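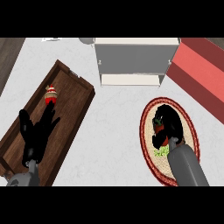

Two-handed tabletop test in the simulator, Flumar hands on both arms.

Posted Apr 28, 2019

I've had the Flumar hand model loaded in my sim for a while now and I'm pretty chuffed with it! I came over from the Candix two-finger gripper, which is cheap, dead simple and hopeless with anything round. With proper fingers I can curl right over a red veggie with the stem poking up between them, and the other hand can stay open over the tray while I sort out the next grab. Love that.

The licence was $700, and you'll want a decent graphics card on top (mine chugs a bit when both hands are touching things). Setup took me 8 hours, mostly because the Wastbridge controller plugin labels its joints in a different order from the manual - grrr. The Yüksel controller was friendlier, but its thumb felt sluggish to me and I went back.

My one real whinge is the colour. Matte black hands are hard to read over a dark brown tray, so give me a grey option please! Otherwise it's a keeper, and I'm hoping the touch sensor update lands in September.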